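Wood Moves Across the Grain
47 shares · 6 comments

A board that leaves the kiln is still not finished moving. It takes up moisture in a humid room and gives it off in a heated one, and almost all of the change happens across the grain. Length can be ignored. Width can't.

At Czarnecka, a shop that builds kitchen tables, incoming lumber sits on racks for 16 days before anyone cuts it. Tadeusz Pawłowska checks each board with a pin meter and rejects any that differs from the stack average by more than 3 points. 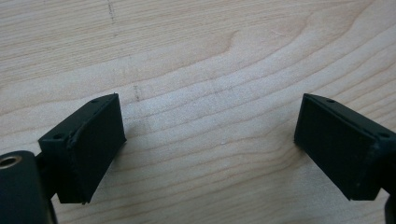

The racks hold 700 boards when full. December is the worst month, with the heat running and the dock door opening all day. Pawłowska keeps the stacks well back from the door and turns the outer boards every Saturday.

How a board was sawn matters as much as how dry it is. Flat-sawn stock shows wide, curving figure and moves more than quartersawn stock of the same species. 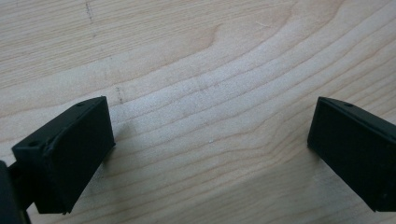 Curved grain bands in a pale wooden tabletop.

A top screwed tightly to its frame will split or cup. Igor Witkowska, who runs assembly, uses slotted steel clips, six to a side on the longest model. The center clip is fixed and the others slide.

Finish slows the exchange of moisture but does not stop it. Both faces should get the same number of coats.

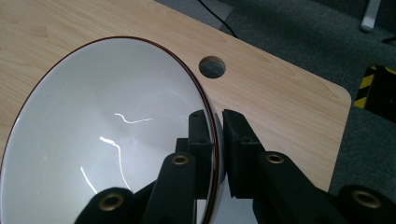

White bowl with a dark reddish-brown rim, on a light wood-grain tabletop.

Heat is a separate problem. A hot dish can trap steam against the surface and leave a white haze in some film finishes. Oil finishes resist hazing but need recoating.
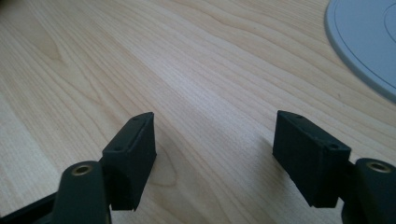 Witkowska recoats the display tables twice a year, sanding lightly between coats and wiping off the excess after 16 minutes.

Share · 6 comments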